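Stop Counting Demonstrations

Most teams that teach manipulation by teleoperation report one number, the count of demonstrations. It is easy to collect and easy to raise, and it says little about what the policy will learn.

At Fesstead we recorded 326 demonstrations of a single band-handling task, in which an elastic band is looped over a fastener on an aluminum bar and stretched. Three operators shared the work. When we sorted the recordings by operator, 130 of them came from one person who approached the fastener from the same side every time and released at the same tension. The other two changed approach from one attempt to the next. Training on the full set gave a worse policy than training on the 130.

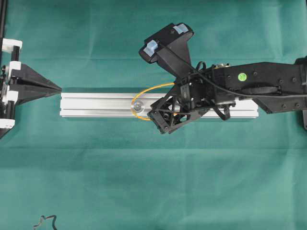
Elastic parts make the problem plain. A rigid peg tolerates a sloppy demonstration, because the hole corrects it. A band stores whatever the operator did a second earlier, and the arm has to deal with it. If the operator feels no force through the leader arm, the pull is judged by eye, and each person judges it differently.

Hand guiding gives better force information, but the operator's hands block the cameras and the motions are ones the motors would not produce on their own. I still prefer remote control for this class of task, provided the operators agree on a written procedure first. Ours fits on one page. It fixes the approach side, the grasp point on the band, and when to abandon an attempt.

After adopting it we discarded 79 of the older recordings and added 50 new ones. The set got smaller and the policy got better. I would like to see published results list the procedure next to the count, with the number of operators and the number of attempts thrown away.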